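Caltuldale High School Jumps Results

README for the data files, version 16

This is a set of result files for the high jump, long jump, triple jump and pole vault at high school and summer club meets in the Caltuldale area. It was put together from printed result sheets, coaches' notebooks and meet web pages, and it covers outdoor seasons only. Indoor results are in a separate set that isn't ready yet.

Last full rebuild: 26/12/2018

What's in it

There are 202 meets in the current version. The earliest is from the spring of 2000 and the latest is the last summer club meet before the rebuild. Every meet has its own row in meets.csv, and every athlete's result in an event has one row in results.csv. The jump-by-jump records, where we have them, are in attempts.csv.

The files are:

meets.csv — one row per meet, with the name, date, town, host, and whether it was a school or club meet
results.csv — one row per athlete per event, with the best mark and the place
attempts.csv — one row per attempt, for meets where the full card survived
athletes.csv — one row per athlete, with graduation year and school or club
wind.csv — wind readings for the long jump and triple jump
notes.txt — corrections and open questions, newest at the top

All of the files are UTF-8 with a header row. Missing values are left blank. A zero is a real zero, so a wind reading of 0.0 means somebody read the gauge and wrote down 0.0.

Marks and units

Marks are stored twice. The column mark_raw has the mark as it was printed, including odd spellings such as 5-04 or 5' 4. The column mark_cm has the same mark converted to centimeters. If you are going to sort or average anything, use mark_cm.

Conversions from feet and inches are rounded down to the whole centimeter. Meets that measured in metric to begin with are flagged with metric = 1 in meets.csv. Most of those are Oneo Track Club meets. Oneo switched to metric bars for the high jump before the schools did, then switched back for two summers, so check the flag and don't assume from the club name.

Quarter inches are kept where they were printed. Some hosts dropped them. The Goseck Relays printed whole inches only for its first several years, and you will see marks there that look a little low compared with the same athlete a week earlier. We have not tried to fix this.

High jump and pole vault attempts

In attempts.csv the vertical events use the usual letters: O for a clearance, X for a miss and P for a pass. Each attempt is its own row, so a height recorded on the card as XXO takes up three rows. The column attempt_no starts again at 1 for each new height.

A no-height is listed in results.csv with a blank mark and NH in the status column. A DNS is an athlete who was entered and did not jump. Older sheets often left these athletes off altogether, so do not use the share of DNS rows to compare one decade with another.

Starting heights are in the column open_cm in meets.csv, when known. They matter more than people expect. A meet that opens the girls' bar at 4-8 will have a lot more no-heights than one that opens at 4-4, and the average mark of the athletes who did clear something will be higher. If you compare meets by average mark without looking at the opening height you will mostly be comparing opening heights.

Ties are kept as ties. If the sheet shows a jump-off, the jump-off attempts are included with jumpoff = 1 and they do not count toward the best mark. In a few school meets the tie was broken on total misses in a way that doesn't match the rule book. We kept the places as printed and put a line in notes.txt.

Wind

Wind readings exist for fewer than half of the horizontal meets. Where there was one gauge for two pits running side by side, the same reading is entered for both. The column wind_source says whether the number came from the printed sheet or was written in by hand.

Marks with no reading are not treated as wind-aided. They are simply unknown, and wind_ok is blank for them.

Athletes and names

The public version has no athlete names. Each athlete has a number in athlete_id, and the number stays the same from season to season as long as we were sure it was the same person. Matching was done by hand using name, school and graduation year. Athletes who changed schools were matched only when a coach or a club record confirmed the move.

The same person can show up under a school in spring and a club in summer. This is normal. The school and club columns in athletes.csv show the most recent of each, and results.csv has the team the athlete jumped for that day.

If you see one athlete_id improve by a foot in a single season, it may well be real. First-year high jumpers often do something like that once they learn a proper approach. We looked at all jumps in best mark larger than a foot and left in the ones that held up over at least two meets. The rest are listed in notes.txt under "large changes."

How the older sheets were entered

Everything before the online results pages was typed in from paper. There were 900 sheets, counting duplicates and second pages. Each one was typed once, then read back against the paper by a different person. Differences went into a list and were settled by going back to the sheet.

The hardest ones were thermal printouts from the Drakos Invitational, which had faded badly. Marks that could not be read with confidence have legible = 0 and the best guess in mark_raw. Leave those rows out of anything that depends on single results, such as a top-ten list.

Rain damage took part of one season at Goseck. The places survived in the team scores but the marks did not, so those rows have a place and no mark.
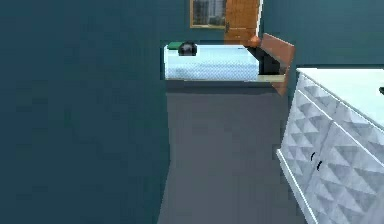
Duplicate sheets turned out to be useful. When two copies of the same event disagreed, it was nearly always because one was printed before a protest or a correction. We kept the later one and noted the earlier mark in notes.txt. When the two copies had no print time, we kept the one that agreed with the team scores.

Known problems

Meet dates in the first few seasons are sometimes the planned date and not the date the meet was held. Postponed meets were common in early spring. Where a newspaper listing gave the real date, that is what we used.

The Drakos Invitational changed age groups twice. The division column uses the names printed at the time, so "intermediate" does not cover the same ages all the way through.

Triple jump board distance is missing for nearly all school meets. It was never printed.

Relay-style jump events, where three marks are added together for a team score, are in results.csv as individual marks only. The team totals were left out — they can be added up again from the rows if you need them.

Pole vault is thin. Several schools had no pit, and their athletes jumped only in summer. Please don't read a gap in the spring pole vault rows as an athlete sitting out the season.

Checks

A short script, check.py, comes with the files. It looks for places out of order, marks outside a sensible range, attempts that continue after three misses in a row, and athletes entered twice in one event. It should print a list of known exceptions and nothing else. If it prints anything under "new," you either have a changed file or have found a mistake, and we would like to hear about it.

The script needs Python 3 and no other packages. Run it from the folder that holds the CSV files.

Using the data

You may use and share the files for any non-commercial purpose, including school projects, club record lists and news stories. Give the name of the set and the version number. Please don't try to attach names to the athlete numbers and publish the result. Most of these athletes were under 18 when they jumped.

School and club records in these files are unofficial. If a record board in a gym disagrees with results.csv, send us a picture of the board and the season, and we will look for the sheet.

Corrections

Send corrections with the meet_id, the event and where the right mark can be found. A scan of the sheet is best. A memory of the meet is welcome too, but it will go in notes.txt as a question until some paper turns up.

Fixes are collected through the season and released together, normally in September, after the summer club meets have been added. Small fixes to spelling or town names do not get a new version number. Any change to a mark or a place does.

Changes in this version

Added the summer club meets for Oneo and Caltuldale
Split the old "jumps" column into event and division
Moved wind readings out of results.csv into wind.csv
Restored opening heights for the Goseck Relays from the printed programs
Removed a junior varsity meet that had been entered twice under different names
Changed the rounding of converted marks, which used to go to the nearest centimeter and now always goes down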